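Home Forums Cells & Safety New posts Search Log in

Wrist camera checks before a run: what's your rule? 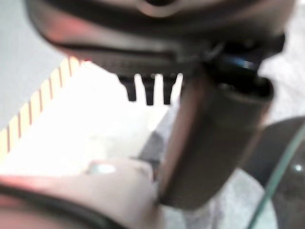

Post 1, Drikus
We're writing a check sheet for our arm, Mon 15 February is the deadline. Draft so far:
- Lens wiped at shift start
- One still saved before the first cycle
- Gripper prongs sharp against the background
- No run if the work area is blown out white
Speed with a person near the table is capped at 300 mm/s. Anything missing?

Post 2, Davo
Your last line would fail the still you posted. It's white right behind the prongs. Fix exposure first, then write the rule.

Post 3, Drikus
Agreed, and it would be a fail. I want the rule to catch exactly that.

Post 4, nithin_arumugam
Add cables. There's a teal-green one crossing low on the right. Ours has to be clipped every 10 cm and checked through full wrist travel.

Post 5, Lavarico
I don't like "sharp" as a pass mark. Two operators will read it two ways. Keep a reference still taped to the cabinet and compare.

Post 6, Davo
Tape falls off. Put it on the screen.

Post 7, Lavarico
Screen gets logged out. Paper works for us.

Post 8, Drikus
Adding cable travel and a reference still. Leaving paper or screen up to each cell. We review the sheet again in April.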